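Striped jumpers and colour bleed - what's everyone doing?

halvard_l
Wednesday evening and I've finally cast off my first stripy jumper, so I'm a very happy man! 439 metres of the main colour gone and I love it already. Now for the washing. It's pale with red and black, and I'm scared stiff of pink sleeves. The yarn is Bumon wool, 400 m to the skein, and the label only says "hand wash".

etenesh_g
Oh well done! Cold water, a good glug of white vinegar, in and out in ten minutes. Mine are always folded with the red on top and I've never lost one yet.

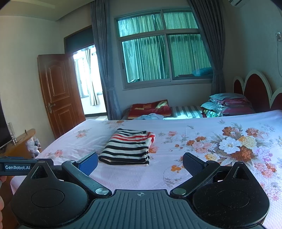 Do a swatch first though, if you kept one. Press it between two bits of white kitchen roll overnight and see what comes off.

PieterVD
Sorry, have to disagree on the vinegar. It helps with some dyes while you're dyeing, but it won't fix loose colour in a finished jumper. Colour catcher sheets, two of them, and plenty of water so any stray dye is thinned out.

etenesh_g
Been doing it for years, Pieter :) but I do use the sheets as well for anything red.

abundio_m
Team Pieter here. And please don't hang it! Roll it in a towel, stand on the towel (great fun), then lay it out flat and pat the stripes straight at the side seams.
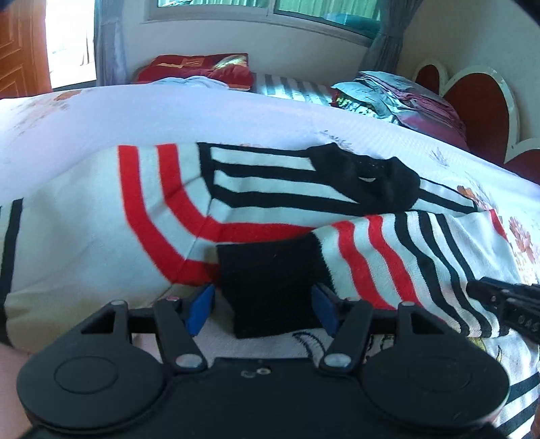 Cuffs I leave alone, ribbing springs back better if you don't stretch it.

halvard_l
Brilliant, thank you all. Swatch is in the kitchen roll now. Already eyeing up the Naidoo cardigan pattern for the next one - 1085 metres, gulp.

etenesh_g
Do it! The yoke is a joy.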